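Galerie: Das weiße Regal im Vorraum

In August haben wir bei Ekinci den Vorraum neu eingerichtet. Der Raum ist nicht groß und hatte früher nur eine lange Bank und viele Kartons. Jetzt steht dort ein Regal mit offenen Fächern, Modell Kullholm, und fast alles hat seinen Platz bekommen. Auf dieser Seite zeigen wir, wie es geworden ist, und schreiben ein wenig dazu, für die Kolleginnen und Kollegen, die nach den Maßen und nach dem Preis gefragt haben.

Wir haben zuerst zwei Angebote verglichen. Das Regal von Finer sollte 1.400 Euro kosten, mit Lieferung, aber ohne Aufbau. Für das Kullholm haben wir 1.099 Euro bezahlt und es selbst aufgebaut. Das hat 3 Abende gedauert, weil wir am ersten Abend zwei Seitenteile verwechselt haben und alles wieder lösen mussten. Wer so ein Regal baut, soll bitte die Teile vorher mit Bleistift nummerieren. 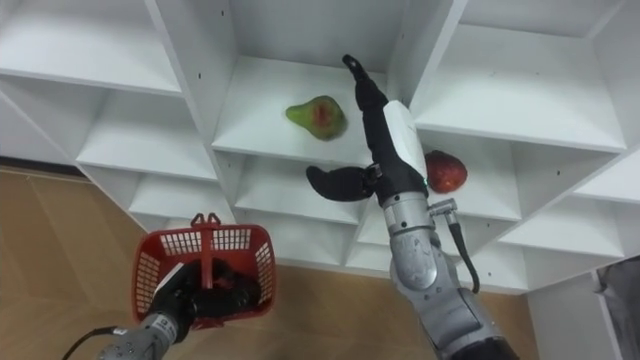 Birne und Apfel in den Fächern, links unten der hellbraune Holzboden.

Die Bretter sind weiß beschichtet und lassen sich mit einem feuchten Tuch gut abwischen. Für Obst ist das praktisch, eine reife Birne macht schnell Flecken. Wir legen die Früchte einzeln in die Fächer und nicht in eine Schale, so sieht man früher, welche man essen muss. Die Äpfel halten sich bei uns länger, wenn sie nicht im selben Fach mit den Birnen liegen.

Die kleinen dunklen Schraublöcher in den Seitenwänden haben uns am Anfang gestört. Von Ultico gibt es dafür weiße Abdeckkappen, die wir aber noch nicht bestellt haben – vielleicht bleibt es auch so. Nach einer Woche hat keiner mehr davon gesprochen.

Noch ein Hinweis zur Wand: Hinter dem Regal verläuft ein Heizungsrohr, deshalb haben wir einen kleinen Abstand gelassen. Zur Tür sind es 600 Millimeter, das reicht zum Durchgehen, aber mit einem großen Karton wird es eng. Das Regal ist oben mit zwei Winkeln an der Wand befestigt. Die Winkel waren im Paket, die Dübel mussten wir extra kaufen.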